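Willer teaches a humanoid to wipe a table, one patient demonstration at a time

4 March 2018

Willer, the maker of teaching software for robots, today announced Kanurwood, a system that lets a person show a humanoid robot a household job by remote control instead of writing code for it. The first job on the list is wiping a table. The company is aware that most people can already do this.

With Kanurwood, the operator wears a pair of gloves and moves their own arms, and the robot's arms follow. Every movement is recorded, along with what the robot's sensors pick up at the time. After 100 recorded demonstrations of one task, the software has enough to start trying the job unaided, with the operator standing by and, as a rule, holding their breath.

"People expect the hard part to be the robot," said Armelle Baudry, head of teaching at Willer. "Then they put the gloves on and find out they have never once thought about how they hold a cloth. I have now thought about it for most of a year. My family would like me to stop."
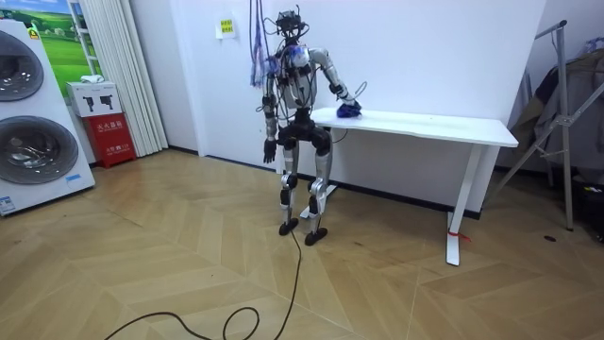 Operators need no background in programming. Willer's training course takes 24 hours, spread over several days at the request of everyone's shoulders. For finer work, such as setting the fingers before a grip, the operator can stop the session and pose the robot's hand directly, joint by joint, then carry on from there.

The current library holds 493 demonstrations, covering wiping, folding and putting things back where they were. Failed attempts are kept too, and labelled. Kenneth Panganiban, who recorded a good many of them, considers these his best work.

"A robot copies what you do, including the bit where you sigh and start again from the wrong corner," he said. "You become very tidy or very embarrassed."

Kanurwood will be open to research groups from May, with Pullar handling orders and Barroso providing support. Ironing is under discussion.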